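Starthorpe Grippers and Wrist Cameras
Hodon H3 two-finger gripper with foam pads

Item 136
In stock, ships from our Starthorpe workshop

The Hodon H3 is a two-finger electric gripper for light arms. It suits cloth, paper goods, soft packaging and small household items. We sell it with the yellow foam pads fitted, and it can be ordered with or without the Rajput wrist camera bracket.

What we compared

We ran the H3 against the Sitik parallel gripper on the same arm and the same controller. Each one did 22 pick attempts on a folded napkin, then the same number on a paper cup. The H3 completed over 23 picks in total before we changed any settings. The Sitik closes faster and holds rigid parts more firmly. On the cup, it left dents at every force setting we tried. The H3 left none at the low setting, but it let the cup turn in the fingers when the arm moved quickly.

Neither gripper is a good choice for heavy metal parts. If that is most of your work, order the Sitik with rubber tips.

Pads

The pads are yellow, with rectangular cutouts in rows. The cutouts let the pad give under load. Pads wear at the tip first. Replace them as a pair. Spare pads come in packs of 3 pairs. Do not use solvent on them; a damp cloth is enough.

Camera view

With the bracket fitted, the camera looks past the pads to the work surface. The pads stay in view along the bottom of the picture, so you can line up on an item without a second camera. Busy backgrounds are worth testing before you train or tune anything. We use a white cloth printed with gray ferns and orange roses, and we keep the height above the table low for close work.
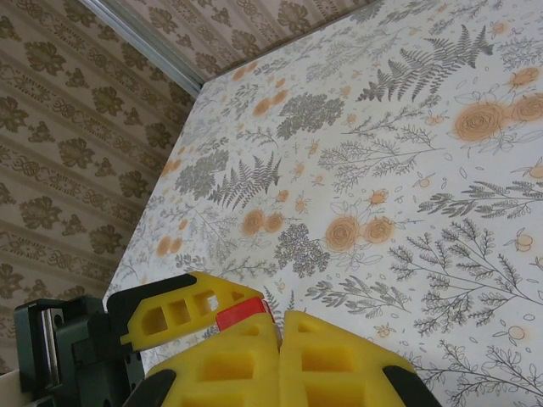

What is in the box

Gripper with pads fitted
Mounting plate and screws
Cable, arm to gripper
Hex key
Printed setup sheet

The camera is sold separately. Older Sitik cables do not fit the H3.

Returns

Unused grippers can be returned in the original box. Opened packs of pads cannot.

Page updated 19 September 2022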